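Folding on the bed: tips for getting through the clean washing

Household tips — Laundry
Updated 6th March

A bed is the best folding surface most homes have. It is wide, it is soft, and it is at a height that saves some bending. A kitchen table is often too small for a sheet or a large towel, and the floor is hard on the knees. The tips below are for ordinary cottons and jerseys.

Before you start

Make the bed first. Pull the duvet or sheet flat and move the pillows up to the headboard. Clothes laid on a lumpy surface pick up the lumps, and you end up smoothing the same sleeve twice. Tip the basket out at the foot end and work towards the middle.

Lay T-shirts and thin tops face down, with the hem towards you. Pull the sleeves out straight before you touch the sides.

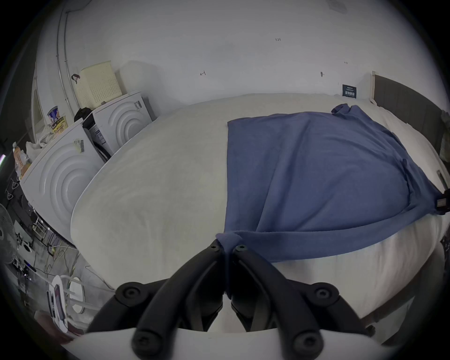

Smooth from the centre outwards with the flat of the hand. Creases in soft fabric mostly come out this way if the top has only just dried. If it has been sitting in the basket since yesterday, give it one good shake first.

The basic fold

1. Fold one side in to the middle of the back and lay the sleeve down along it.

2. Do the same with the other side. The two edges should meet or nearly meet.

3. Take hold of the hem and bring it up to the collar. With long tops, fold in thirds instead.

4. For anything wide, hold the cloth at two points and draw it taut before you bring the edges together. Slack fabric folds crooked.

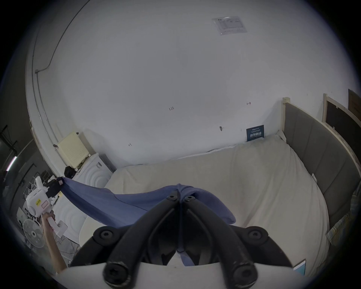 Large pieces

Big pieces want the whole bed. Spread them corner to corner if they will not fit square, then find the two top corners and work from there. Keep the labels at the same end each time. It makes a stack easier to sort later, and you can see the care label without opening anything out.

At the Breten flats, where the laundry room is shared, the shelves are only 70 cm wide, so towels there are folded in thirds lengthways and then in half. Measure your own shelf before you settle on a fold.

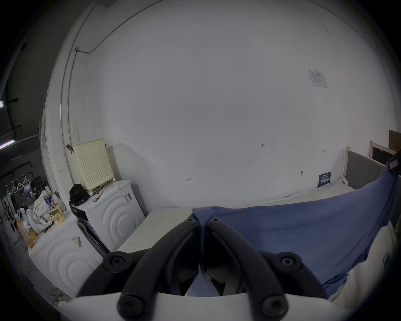 Pick up by the fold and never by a loose corner, or the whole thing opens again. Carry stacks of no more than seven tops — taller ones lean and slide.

Dark colours

Fold navy and black things together, on a clean pale sheet. Fluff goes both ways, and you will see it on both. Turn dark tops inside out for the wash and leave them that way until you fold.

If a long piece has twisted in the drum, untwist it from the middle and let the ends follow.

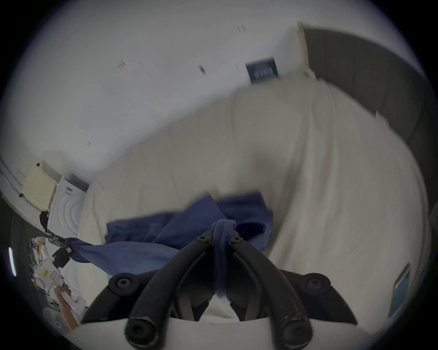 Should I iron before folding?

Only shirts and anything with a collar. T-shirts, towels and sheets can go straight into the cupboard if they were smoothed flat while still slightly warm.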